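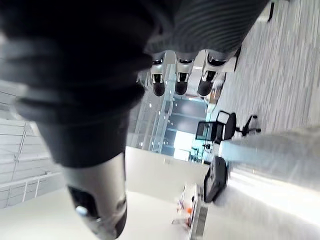 Como um robô aprende a pegar coisas?

Pense na primeira vez que você tentou amarrar o tênis. Alguém mostrou, você tentou, o laço ficou torto, e lá foi você tentar de novo. Com robôs acontece uma coisa bem parecida! Eles também aprendem com exemplos. Só que precisam de muitos, muitos mesmo, e alguém tem que juntar todos eles.

O que é um exemplo?

Para um robô, um exemplo é uma tarefa feita do começo ao fim e guardada na memória do computador. Digamos que a tarefa seja levantar uma lata. O computador guarda o que as câmeras viram e, ao mesmo tempo, como cada parte do braço e cada dedo se mexeu. É como um filme que vem junto com a receita dos movimentos.

Na oficina Mudach, quem cuida dessa parte é a Rasha Karaki. Ela passa boa parte do dia guiando robôs! A Rasha mexe os próprios dedos dentro de uma luva com sensores, e a mão do robô copia. Se ela fecha a mão devagarinho, o robô também fecha. Isso se chama teleoperação (tele quer dizer "de longe", como em televisão e telefone).

"No começo eu apertava tudo forte demais", conta a Rasha. "Tive que aprender a ter paciência antes de ensinar paciência para o robô."

Onde fica a câmera?

Você tem olhos na cabeça. Um robô pode ter um olho no pulso! A câmera pequenininha que fica ali vai junto para onde a mão for, e por isso mostra os dedos bem de perto, na hora em que eles chegam ao objeto. Quando o braço gira, a imagem gira também. Uma cadeira pode aparecer deitada e o chão pode ir parar do lado. Para nós é esquisito, mas o computador vai se acostumando, porque vê isso em todos os exemplos.

Por que tanta coisa diferente?

Se o robô só treinasse com um copo azul, sempre no mesmo lugar, ele ficaria ótimo em pegar aquele copo azul naquele lugar. E mais nada! Por isso a turma da Mudach troca os objetos o tempo todo: esponja, colher, caixinha, bola, embalagem de salgadinho. Os tubos são um ótimo desafio. Em pé, dá para abraçar o tubo com os dedos. Deitado, ele pode sair rolando pela mesa, e a mão precisa vir por cima, com dedos de um lado e do outro.

Olhe este tubo roxo de batata Lay's, sabor lagostim apimentado, deitado na mesa branca. Um dedo de metal encosta na frente, e os outros ficam do lado oposto, perto da borda de cima.

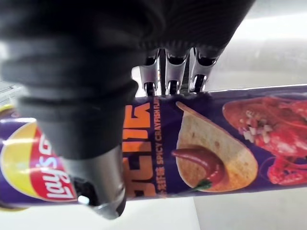
Quantos exemplos são necessários?

Depende da tarefa. Para levantar um objeto simples, a equipe costuma juntar 200 exemplos. Para guardar várias coisas numa caixa, já foram 495! A coleção inteira da oficina tem cerca de 3.000 e cresce toda semana.

E os erros?

Tem erro, sim! O tubo rola, o dedo escorrega, a mão fecha no ar. A Rasha assiste às gravações e põe uma etiqueta em cada uma: "deu certo", "deu errado" ou "quase". Em janeiro ela separou 75 gravações do tipo "quase", que são as preferidas dela. Nelas a mão começa a perder o objeto e depois consegue segurar de novo. O robô precisa ver isso também, para saber o que fazer quando as coisas complicam.

Brinque de ensinar um robô

Chame um amigo para ser o robô. Ele fecha os olhos, e você dá as ordens para ele pegar um rolo de papel deitado na mesa: "mão para a esquerda", "desce um pouco", "abre os dedos", "fecha". Anote todas as ordens num caderno. Agora mude o rolo de lugar e leia as mesmas ordens outra vez. O que aconteceu? Troquem de papel e tentem com outro objeto!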